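This site uses cookies to remember your settings. OK

Hi Nurhan,

You asked for the progress report in plain words this time, so I'm writing it the way I'd tell it to you over coffee. Most of it is about the open day, because that ate the month (and most of my patience), but the money part is further down if you need to skip ahead!

The Kunenska open day went ahead on Mar 30, 2019, and we had 157 people through the door. I'd ordered 20 folding chairs and they were gone before I finished saying good morning. Your two colleagues from Flevedmont stayed for both sessions and asked better questions than the engineers did, so please thank them for me.

We built the day on the Stirer cell, which is the part of the project you're paying for. The job is putting the parts back into a desktop computer: hard drive, processor, memory. Everything starts out in the gray fixture tray next to the tower, and the arm picks from there. We ran it with the side panel off and the tower lying flat so folks could lean over and see where things go. I talked through the first run myself and then handed over to Özkan's crew, who wrote the placement routine and explain it much better than I do.

So, how did it go? The memory module went in cleanly in both sessions, and people clapped, which I did not expect for a memory module. The processor was the nail-biter. In the morning the arm set it down a hair off and stopped itself, and we had to reset and go again. The second try was fine. In the afternoon it worked first time, and of course half the crowd was out getting coffee by then. The hard drive we only ran once. It's slow, slower than I promised you in December, and I'd like another month on it before I give you a cycle time I'm willing to stand behind.

Money: we spent $3,812 on the open day, including the van, the signs and the lunch. That's over what I had down for it, and the lunch is why. I've moved $900 across from the travel line to cover the difference, and I don't plan on touching that line again this year. Receipts are in the shared folder.

One thing I need from you is a yes or no on the second fixture tray. With only one, we reload by hand between runs and the visitors stand there looking at their phones. A spare would let us swap and keep going, and the shop can make it to the same drawing. If you can tell me before the next call, I'll get the order in that same day.
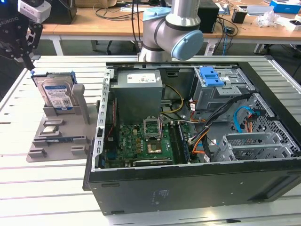 I've also asked the shop to quote for a lid, so the trays can travel loaded when we take the cell on the road. I'll send you that number as soon as I have it.

Last updated: two days after the open day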